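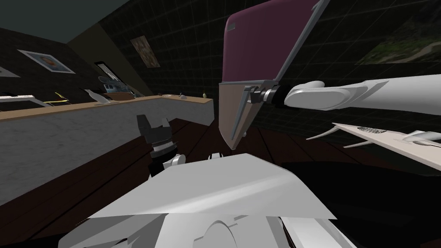
Portable Electrical Equipment and Workstation Check
Drerkenska building, second floor
Thursday, September 5, 2024
Checked by: Natália Vondráček
Previous check: July

Key: OK / Fix / Fail / Not seen

1. Laptops and chargers

1.1 Charger cords free of cuts, kinks and tape
Fix. Two cords at the window desks have tape near the plug. The July sheet marks this line OK. Either the tape is new or the last person didn't pick up the cords. It looks old to me.

1.2 Chargers match the laptops they are used with
Fail. The drawer of shared chargers is a mixed bag. I was told everyone knows which one is theirs. I asked two people and they both pointed to the same charger. Label them.

1.3 Laptop cases intact, no swelling, screens close flat
OK for the ones I was shown. Staff working from home took theirs with them, so those are Not seen. Please don't copy my OK across to them.

1.4 Laptops not charging on soft surfaces
Fix. One on a couch cushion, plugged in, lid shut. Moved to a table while I was there. I expect it's back on the couch by now.

2. Power strips and outlets

2.1 No strip plugged into another strip
Fail. Under the long desk, 3 in a row. The last one feeds a space heater. I unplugged the heater and left a note on it. A sign on the wall above says not to do this, so I don't think a second sign will help. Put in another outlet.

2.2 Strips rated for the load
Not seen. The labels on the Skokine strips are rubbed off. The supplier's email says they are "suitable for office use," and that tells me nothing. Get the rating in writing or replace them.

2.3 Outlet covers secure
Fix. Loose cover beside the copier, one screw missing.

2.4 Outlets near the sink shut off when tested
OK. Pressed the test button on each one. They tripped and reset. The outlet by the kettle is stiff and needs a firm push.

3. Desks and walkways

3.1 Cords kept out of walkways
Fix. The cord cover by the meeting room has come unstuck at one end and now sticks up. It's a worse trip hazard than the cord was.

3.2 Exits clear
OK today. There were fresh scrape marks on the floor by the rear door and a stack of boxes right beside it. Draw your own conclusions. I'll come back without calling first.

3.3 Shelves fixed to the wall
Fail. The tall unit behind reception rocks when pushed. The work order says it was anchored by Kravets and is closed. I looked behind it and found a bracket with no screws in it. Reopen the order.

4. Records

4.1 Tag numbers match the equipment list
Fix. Tag 3,442 is on the list as a monitor. The tag is on a fan. I couldn't find the monitor.

4.2 Test dates current
Fix. Seven items have the same test date, the same initials and the same reading. That may be true. I'd like them tested again with someone else watching.

4.3 Repair budget
The Ukau quote is for 3,000 and covers "general electrical improvements." Don't sign it until it says which outlets, which strips and who checks the work.

Do first: 2.1 and 3.3, before anyone sits near them on Monday.

Overall: Not passed. Items marked Fix can be closed with a photo and a receipt. Items marked Fail need me to see them.

N. Vondráček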